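Wrapping dark gloss for storage

January 2023

The spare room at Gillham has to be empty by March so the floor can come up, and everything in it is going into the unit at Catterall. Most of it is books and bedding and needs no thought. The gloss-finished pieces do. They are dark, they show every mark, and the last time I moved them I used old newspaper and spent a weekend polishing out the result.

The rules I worked to this time are short. Dust first with a dry microfibre cloth, then wipe with a second one, barely damp, and leave the piece overnight before anything goes over it. Grit under a wrap does more damage than no wrap at all. Put felt down on the table before the piece goes on it, and keep the felt brushed.

For the covering I bought clear sheet from Flellater, cut to 260 cm lengths. I prefer clear to bubble wrap for the first layer. The bubbles can print a pattern into a soft lacquer if they are pressed against it for long enough, and with a clear sheet it is possible to check the surface without undoing everything. The drawback is that it creases as soon as it is handled, and the creases do not come out. 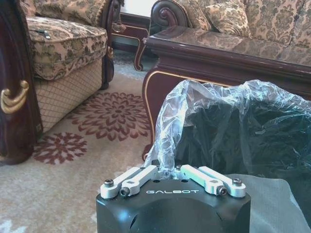
Clear plastic over the dark surface, bunched to a point at the front. Grey fabric at bottom right.

Excess sheet is better gathered than folded flat. A flat fold makes a hard edge, and a hard edge under a strap leaves a line. Gather the spare into a twist, bring it to whichever side will face outwards, and tape the twist to itself. Tape should touch plastic only. I use low-tack paper tape, 15 mm wide, and write the box number on it before sticking it down.

Do not pull the sheet tight. It needs to be loose enough to slide a hand underneath, and the underside should stay open so that any damp can get out. Natalina Costa, who restored two of the pieces for me, recommends opening the wrap every 6 weeks in winter. I expect to manage it less often than that.

The second layer is a cotton blanket, tied with tape in two places. Then the crate. The Jidida crates are 4 cm too shallow for the tallest piece, so that one will travel upright in the car with the seat down.

Still to do: labels for the shelf ends, and a quote for the floor.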